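Sim data update, quick one before the weekend crunch

Sorry for the short notes this time, Rocío Maldonado is out and I'm doing her section plus mine. So. Where the kitchen set stands.

We closed the last round at 1,342 accepted episodes. Target is still 3,000. That sounds worse than it is, the first couple hundred took forever and now people have the hang of the controls. Fukari (the scene generator, for anyone new) is handing out fresh countertop layouts without crashing. Mostly. If it hangs on load, kill it and start over, don't wait.

Current batch is the clutter one. Small things to pick, bigger things in the way. Shakers, glasses, bowls, spoons, the black sack that everybody hates. Instructions are written one line per episode and please keep them plain. "Pick up the salt shaker" is fine. "Carefully retrieve the shaker adjacent to the glassware" is not how anyone talks and we will have to rewrite it.
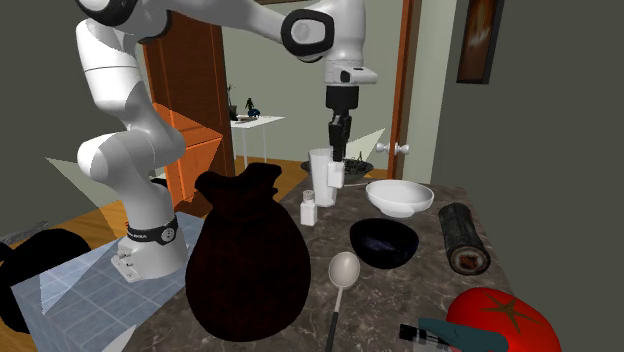
Counter clutter in the simulator, arm over the small stuff.
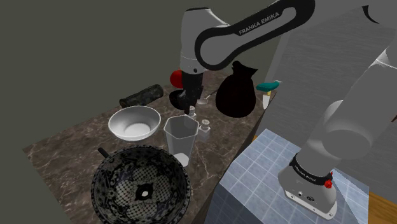
Things Razia Siddiqui flagged in review, in no order:

Going in too fast next to glasses. The sim forgives it, the real arm on the Gostomus bench will not. Slow down for the last bit of the approach.

Dead time at the start. People hit record, then think. Think first. She trimmed 26 episodes by hand last week and does not want to do it again.

Bumps. If you knock something and recover, KEEP IT and tick the recovery box. Those are useful, the model needs to see what getting out of trouble looks like. If you knock something on the floor, toss the episode.

Same path every time. Come in from the left once in a while. Come in high. When we trained on the November stuff the policy had one move and used it for everything.

Which object. When a layout has two of something, say which one in the instruction. "The shaker next to the glass." We had a bunch where the line just said shaker and theres no way to tell afterward if the operator got the right one.

Olum uploads are working again. Folder names have to match the layout ID exactly, no spaces, or the script skips them and doesn't tell you. Check your count after upload. I lost half an afternoon to this.

Next up is drawers and doors, probably December. The Trajkovski layouts have handles that need fixing first, the gripper goes straight through two of them. If you want in on that round tell me now, I'm assigning seats Sunday night and would like 200 test episodes before we open it to everyone.

Also the headset in the small room needs charging when you're done wth it. Every time please.

More when Rocío is back.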